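3.2 Drying and storage of dry beans in the Ulotden stores

Beans in the Ulotden area are harvested over a short period and reach the stores in mixed condition. Some growers pull the plants early in the morning, leave them in windrows for two or three days and thresh once the pods are brittle. Others thresh the same day and finish drying on tarps next to the house. The two practices give beans of very different moisture content, and both kinds arrive at the store door in the same type of bag. Store managers sort them by hand feel and by biting a bean, a method that works well for very wet and very dry lots and poorly for the ones in between.

The study covered 175 farms delivering to 10 stores. All of the stores are single-room buildings with a concrete floor, a metal roof and one wide door. Seven have a raised vent along the ridge. The other three have only the gap under the eaves, and in these the air under the roof was noticeably warmer by the middle of the afternoon. Bags are stacked on wooden pallets in most stores, but in two of them part of the stock stood directly on the floor for the first weeks of the season, until enough pallets had been brought in from Prinstead. 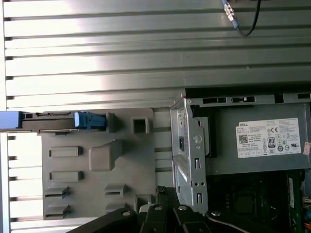 Each bag entering a store during the study was tagged with a farm number, a delivery week and a variety code. In total 1,654 bags were tagged. Tags were written in wax pencil on stiff card and tied into the neck of the bag, with a second card placed inside on top of the beans. The inner card was needed more often than we had expected. Outer tags were lost when bags were dragged across the stack, and in one store they were chewed by mice.

Moisture was measured on delivery and then once a week, always on a Friday and always before noon. A sample was taken from three depths with a slotted probe, mixed in a pan and read twice in a Cavineo capacitance meter. If the two readings differed by more than half a percentage point, a third was taken and the middle value kept. Meters were checked against oven-dried samples at the start of the season, halfway through and at the end. One meter drifted between the first and second check, and its readings for that period were corrected in a straight line. 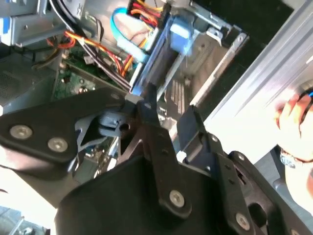
Temperature and relative humidity inside the stacks were recorded by loggers placed at two heights, one in the second layer of bags and one just below the top layer. A third logger hung in the open air of the store, away from the door. The loggers had to be opened for a battery change partway through storage, usually in poor light and by people wearing gloves. Exposed screws help with this kind of work — the silver hex screws against the matte black plates of the gripper are easy to pick out, and we chose a light-colored screw on a dark housing for the same effect. The first batch of logger housings had gray screws set into gray plastic, and two were cracked by people trying to pry them apart at the wrong seam. Dust was a separate problem. Bean dust is fine and slightly sticky, and it closed the mesh over the humidity sensor in stores where threshing was done near the door. The mesh was brushed clean at every weekly visit after this was noticed.

Insect damage was scored on the same samples used for moisture. A level cup of beans was spread on a tray, and beans with one or more exit holes were set aside and weighed. The result is given as percent damaged by weight. Live adults were recorded as present or absent, with no attempt to estimate numbers. Damage scoring followed the Mitsotakis-Vlachou scale, with one change: we merged its two lowest classes, which our scorers could not separate reliably on small-seeded red varieties.

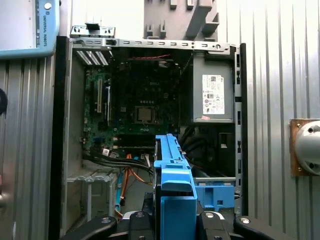 Three treatments were compared. In the first, bags were stored as delivered, following the usual practice of the store. In the second, any lot reading above the target moisture was spread on tarps and dried in the sun before it was stacked. Turning was done with wooden rakes every hour and the beans were covered if rain threatened. The third treatment used the same drying step followed by storage in lined bags, with the liner twisted, folded over and tied. Treatments were assigned by farm and not by bag, so that growers would not see their own beans handled in different ways.

Redrying took longer than planned in March, when cloud cover was heavy and several lots had to be taken up wet and spread again the next day. Lots that were spread more than once had more split seed coats. We recorded splits but did not include them in the damage score. Buyers in Prinstead do mark down split beans, so the cost is a real one for the grower, and it is treated separately in Section 5.

Storage lasted 11 weeks from the last delivery. Bags sold before the end of this period were sampled on the day of sale and kept in the analysis up to that point. Growers were free to sell whenever they wished. Early sales were more common from the stores nearest the paved road, and the untreated group lost more bags in this way than the other two, probably in part because growers with damp beans prefer to sell quickly.

Readings were copied from the store notebooks into a single table at the end of each round and checked line by line by a second person. Entries that could not be matched to a tag were left out. Where the notebook and the inner card disagreed on the farm number, the card was followed.

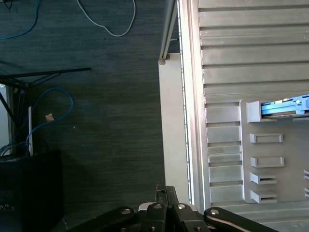

Figure 4. Cables and a black metal stand on dark grey carpet.

Weekly moisture values were averaged by farm before analysis. Store was entered as a random effect, and delivery week and starting moisture as fixed effects. Lots on the bare floor were analyzed with and without the rest of their store; the treatment ranking was the same in both cases, and the values reported in Section 4 include them.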